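Minditz Opens Applications for Small Business Lease Support Program

DRUSTEDLEY, 17 October 2020. Minditz, the nonprofit advisory service for independent shops and workshops, today opened applications for a lease support program that will help small employers in the Drustedley district review, renegotiate and renew the agreements on their premises. The program will accept up to 200 businesses in its first year and is free of charge to those selected.

The program follows a survey of local tenants that Minditz carried out in June. Of the 223 businesses that replied, 166 reported that their current lease would end or come up for review within two years. Only 53 had taken professional advice before signing.

"A lease is often the largest commitment a small business makes, and many owners sign one after a single reading," said Leena Hyvönen, Director of Programs at Minditz. "We want owners in Drustedley to know what they have agreed to, what they may ask for, and when they need to ask for it." 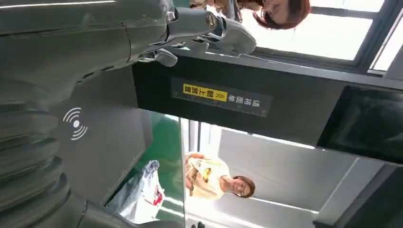

A gray arm and gripper above a long black beam.

Each business accepted into the program will be assigned an adviser, who will read the existing lease in full and prepare a written summary in everyday language. The summary will set out the rent review dates, repair duties, notice periods and any limits on subletting or change of use. Owners will then meet with the adviser by telephone or video call to agree on a plan.

Where a renegotiation is needed, Minditz will refer the tenant to Chowdary, a property law practice that has agreed to provide a fixed number of hours to the program. Chowdary will represent tenants only and will not accept instructions from landlords whose tenants are enrolled. 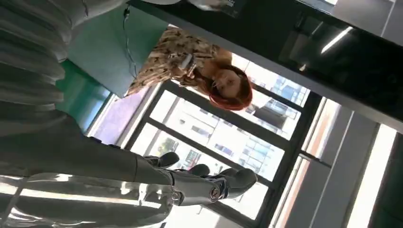 Reading time: 3 minutes

Funding for the first year has been provided by the Plestov Foundation, which supports employment projects in smaller towns. The grant covers adviser salaries, legal referrals and a set of printed guides. The guides will be available to all businesses in the district, including those that do not apply or are not selected.

"The Plestov grant allows us to work with each tenant from the first reading through to signature," Hyvönen said. "Short advice sessions have their place, but lease talks can run for months, and owners should have the same adviser throughout."

Applications are open to businesses with fewer than 20 employees that rent premises within the Drustedley district. Sole proprietors may apply. Priority will be given to tenants whose lease ends within twelve months and to those who have received a notice of rent review. Businesses that own their premises are not eligible.

Applicants will be asked to supply a copy of the current lease, the most recent rent statement and any letters exchanged with the landlord in the past year. All documents will be held in confidence. Decisions will be sent in writing, and businesses placed on the waiting list will be told of their position.

Application forms may be requested from the Minditz office in Drustedley by mail or telephone.

About Minditz
Minditz provides advice on premises, bookkeeping and employment matters to independent businesses. It does not lend money or act as a letting agent.

Media contact
Leena Hyvönen, Director of Programs, Minditz, Drustedley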